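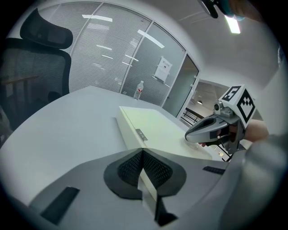
Choux buns go flat after the oven

gwenael_r
Hello to all. I made the small choux buns from the Dolleck recipe, 50 pieces for my sister's party. In the oven they were tall and golden. Five minutes on the rack and they were pancakes. I baked at 200 for 20 minutes, as is written. What is my mistake, please?

grimshaw56
Underbaked. Give them ten minutes more and don't open the door.

Yae C.
I do not agree completely. If the paste is too wet they will fall also with more time. How many eggs did you use?

gwenael_r
Four, large ones. The recipe says "four eggs" and no weight.

Yae C.
Then I think it is the eggs. Beat the last one in a cup and add it by the spoon. Stop when the paste falls slowly from the spoon.

grimshaw56
I've used four large for years, never weighed one. It's the oven.

poyen
For me it helped to make a small hole in the bottom of each bun and put them back for five minutes with the oven off. Fill them on the same day, after 2 hours with cream they are already soft.

gwenael_r
Thank you. I made a half portion with less egg and also the holes. Better, but a few are still flat on one side. Is it the fan?

grimshaw56
Turn the fan off.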